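Clearing the bed: notes on the spare room before the winter lets

Oct 19, 2018

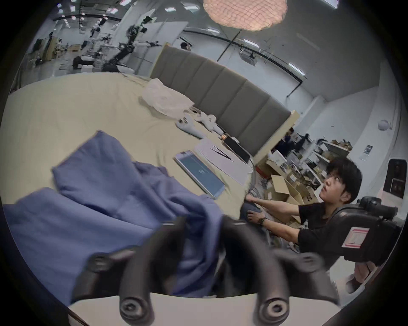 The double bed at Elmont, with the blue cloth, the gloves and some papers still on it.

The bedroom round at Elmont began in July and is now close to finished. Most of the rooms went quickly. The one that took longest was the back double, and the reason was the bed, which had become the place where everything was put down. Members who let out a room themselves have asked how we go about it, so the method is set out in this item along with what we spent.

The rule we work to is that the bed is cleared first and made last. It sounds obvious, but a wide flat surface at a handy height fills up during any job. On this one there was a large blue cloth in a heap, a pair of white fabric gloves, a plastic bag, a tablet in a silver case, a few sheets of paper and a pair of black tweezers lying on top of them. None of it is rubbish, and all of it has to go somewhere before a clean sheet can be put on.

We start with anything that has a screen or a connector. Tablets, chargers and black boxes go on the chest of drawers in the hall, never on the floor, where they get trodden on. Small metal things come next. Tweezers, pins and scissors are easy to lose in bedding and unpleasant to find later with a bare foot. We keep a lidded tin in the linen cupboard and they go straight into that.

Papers are squared up and put in the house folder. Overlapping sheets left on a bed slide down behind the headboard when the mattress is moved, and at Elmont the gap there is just wide enough to swallow them. In July we pulled out a parking permit, two instruction leaflets and the lease for the boiler, which had been reported missing.

Cloths are left until the hard things are off. Pick up a large piece of fabric by two neighbouring corners, give it one good shake over the bed and look at what drops out. Then fold it in half, in half again, and into thirds. Two people will do this faster, but one can manage on a double bed by using the mattress as a table. Plain cloths are kept on the second shelf, with the fold facing out so that they can be counted without being taken down.

Gloves should be paired before they are put away, one tucked inside the other at the cuff. White ones show every mark. Ours are washed at 40 degrees in a net bag and dried flat. They are used for handling lampshades and picture glass and should not be borrowed for the garden.

Plastic bags are the last item. If a bag is clean, it is folded into a strip and put in the drawer under the kettle. If it is torn, it goes out.

Once the bed is bare, the headboard can be done. The one in the back double is grey, padded and divided into upright panels, and it is taller than it looks in the plan. Dust settles in the seams between the panels and along the top. We use the soft brush on the vacuum cleaner, working from the top down, and then a barely damp white cloth. Do not use a coloured cloth on it. The pale border at the end is wiped separately.

For bedding we have settled on beige fitted sheets throughout. White was tried in two rooms and looked well for a month. The beige is easier to keep, and if every double has the same sheet there is no sorting to be done after the wash. They were ordered from Stirkitz, who delivered a week late but sent the right size. Pull the sheet tight at the head end first, then the foot, and smooth it outwards with the flat of the hand. Any creases left after that will generally drop out overnight.

The full cost of the bedroom round so far is 2,253 against a budget of 3,000. That covers sheets, pillow protectors, the new vacuum cleaner and shelving for the linen cupboard, which came from Raltico. Pillows are still to be bought. Avcı has quoted for these and the price is good for another 60 days, so there is no need to rush the choice. Samples of the two fillings are in the office, and anyone who sleeps on their side is asked to try the firmer one.

The back double will be open to view once the pillows are in. Two smaller jobs remain: the wardrobe door still sticks, and the curtain on the left-hand side is short by the width of a hem. Spare hooks are in the tin with the tweezers.

If you have sheets of your own to pass on, please check the elastic before bringing them. Doubles and kings are wanted. Singles are not needed at present, and we have no room to store them. Leave bags inside the porch, labelled with the size.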